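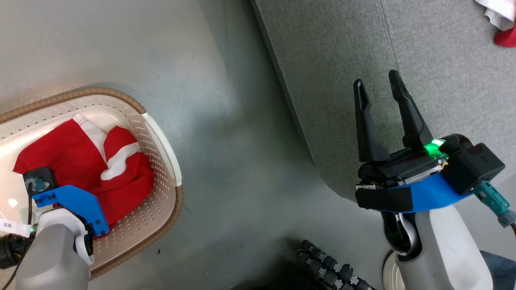
It's the sorting that gets you, one of the folders told me my first morning at Saludo, and if a robot wants the sorting it can have it. I wrote that down. I'd come expecting grumbling!

Saludo does wash-and-fold for Lallillow and half of Brastow, and since August two arms have shared the work – slowly. A red pair of shorts can take them a while.

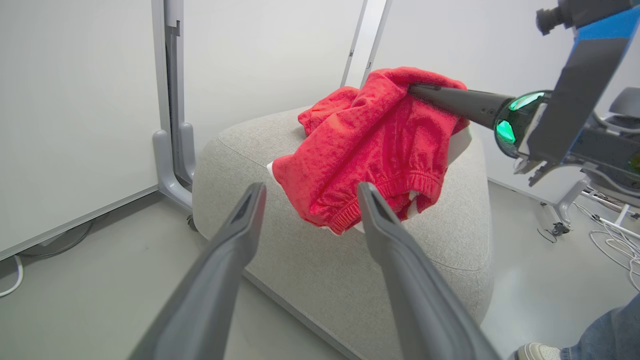
Two grippers, one red garment.

What's changed for the crew is mostly the shape of the day. Less bending over baskets, more watching, and a new three-hour training shift (paid, they made sure of that). A couple of people miss the chatter at the table. I would too.

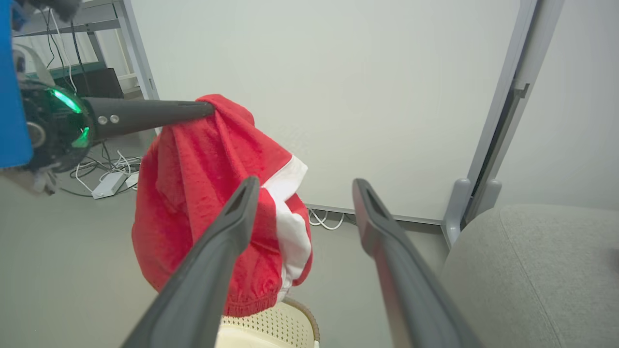
Hanging from a gripper finger, ribbed hem down.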